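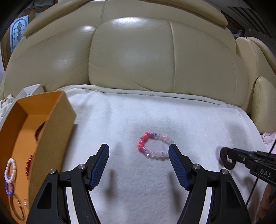 Prestum Opens Its Doors in Haravby - and Hands Visitors the Grippers

HARAVBY, Sep 28, 2025 - I've written a fair number of these announcements for Prestum, and this is the first one I've typed with sore thumbs. We held our open day this week, 291 people came through, and I think every one of them wanted a turn with the hand-held grippers. So did I!

The idea came from my colleague Liliana Pellegrini, who runs our home tasks group. She was tired of slides. She wanted people to sit down with a gripper in each hand and try the jobs our team works on all day, starting with the one everybody underestimates: picking up a beaded bracelet from a fleece blanket and putting it in a box.

It sounds easy, right? Beads roll, the loop changes shape the moment you touch it, and fleece likes to come along for the ride. I dropped mine twice. Ottavio Pagano, who trains our new operators, got his on the first go and was very gracious about it (for a minute or so).

"You learn more from five minutes of fumbling than from an hour of me talking," said Pellegrini. "People squeeze too hard, then too softly, and then they start asking really good questions about how a robot is supposed to learn this."

We also gave the first public talk on Fludska, our project for teaching robot arms to sort small household items. Nives Grasso walked a packed room through the work so far - 2431 recorded pick-ups, 94 of them with jewelry - and stayed late to answer questions. The jewelry set will grow to 400 before the next round of training.

Many thanks to our neighbors at Poojary for the lunch, especially the lentil thing, which I'm still thinking about.

The next open day is planned for February. Places are free but you do need to sign up, and school groups are welcome if you write to us ahead of time.

Press contact: Giorgia Messina, Prestum, Haravby. Interviews with the Fludska team can be arranged on request.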